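Workshop notebook – shape blocks and the maple-finish board
2nd March

Picking up from the February entry. The Tellow set is back on the bench, and I want the board and the blocks sorted out together this time so we stop going back and forth between two half-finished jobs. 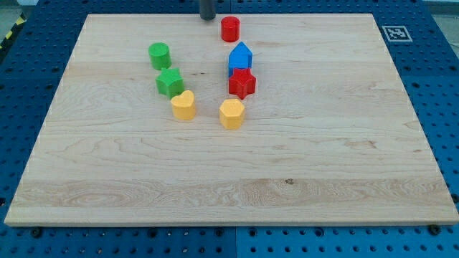 The order from Furtado is for the board first and the blocks second, and they want both to have the same feel in the hand. The blocks will be painted in solid colors. The board stays clear. I've gone over the sample letter again and there's nothing in it about gloss level, so I'm holding to what we used on the Varnlow job until they say otherwise.

Board

Pale maple finish, two coats on so far. I like the color. It has gone a light honey shade and I don't want it any darker, so no third coat of the tinted stuff. If it needs more protection it gets clear.

There is one small dark knot or mark toward the near side. I looked at it under the lamp and ran a fingernail over it and it is flush. Leaving it. I did think about turning the board end for end so the mark sits at the back, but then the wavy part of the grain goes to the back as well, and that is the best looking part of the whole piece. The swirls on the left of it especially. Keep the orientation as it is and put the pencil arrow on the underside so it doesn't get flipped at packing.

The seams show as lines running left to right. They're tight. I dragged a card edge along each one and it didn't catch. Did the same with a piece of nylon stocking, which is a better test than the card, and got one snag close to the right end. Rubbed that back with 3000 paper on a cork block and wiped it. No snag the second time.

Edges: the front edge came up lighter than the face. Same on the sides. Probably I wiped more off there. It makes a thin pale rim and I can live with it, but write it down for Furtado so they don't think it is a separate strip.

Flatness: straightedge across in both directions and on the diagonals. Good everywhere except a slight rock at one corner when the board is on the pegboard table. Moved it to the flat bench and the rock went away, so it's the table. The blue pegboard is fine for laying things out but don't measure anything on it.

Blocks

Eight of them on the board for the color check. Cylinders in red and green, the blue one with the peaked top, the red star, the yellow hexagon and the rest of the batch. I want to see the colors against the real board and not against white paper, which is how we chose them last time and why the first yellow looked wrong when it got to the customer.

Yellow: good. Warm, close to gold, and it still separates from the honey of the wood. It was the one I was worried about.

Blue: good. Shows every change in the light across the faces of the house shape, so any sanding marks will show too. Go one grade finer on the blue ones before the color coat.

Red: the cylinder side has a fair shine. Compare with the star under the same lamp before deciding if they match. They were painted from the same can but the star takes the brush differently, with paint wanting to pull away from the points and collect in the inside corners. Suggest thinning it a little and doing the star in more passes.

Green: no comments yet. Look at it again in daylight.

Stand test: each block set upright on the board, then the board tapped on the edge with the heel of the hand. All stayed up. The star is the one to watch – any roundness on the bottom face and it will creep. Check the bottoms flat on glass before they get their last coat, and don't let paint build up on the lower edge.

Paint transfer is still open. Jorkholm had a complaint in February about colored rings on a clear finished tray, and I'd hate to have the same thing here. Plan is to leave one block of each color on an offcut with the same finish, with a weight on top, and look at it after 10 days. Put the offcut on the shelf over the sink where it's warm. Label it so it doesn't get used as a stirring board like the last one.

Time and materials

Running total on the job is 104 hours including the first set of blocks that we scrapped. The quote didn't allow for the scrap, so I'm not billing those. Clear finish is getting low, enough for this board and maybe one small piece. Need to reorder before the second Tellow board starts. Also cork blocks, both of ours are rounded over at the corners.

The quart can of blue has skin on it. Strain before use and decant what is left into the smaller jar.

To do

Arrow on the underside of the board, pencil, light.
Note to Furtado on the pale edges and the mark in the grain. Ask about gloss level in the same note.
Finer grit on the blue blocks.
Thin the red for the stars and try it on a scrap star first.
Set up the transfer test on the offcut.
Check green in daylight.
Glass plate is dirty, clean it before checking the bottoms.

Loose thought for later: the hexagon would be easier to pick up with a slightly bigger bevel on the top edge. Small hands slide off it. Not in the drawing, so ask before changing anything. If they say yes, the jig for the Varnlow coasters might do it with a shim under the fence. Jig is in the bottom drawer, the shim isn't with it – last seen by the drill press.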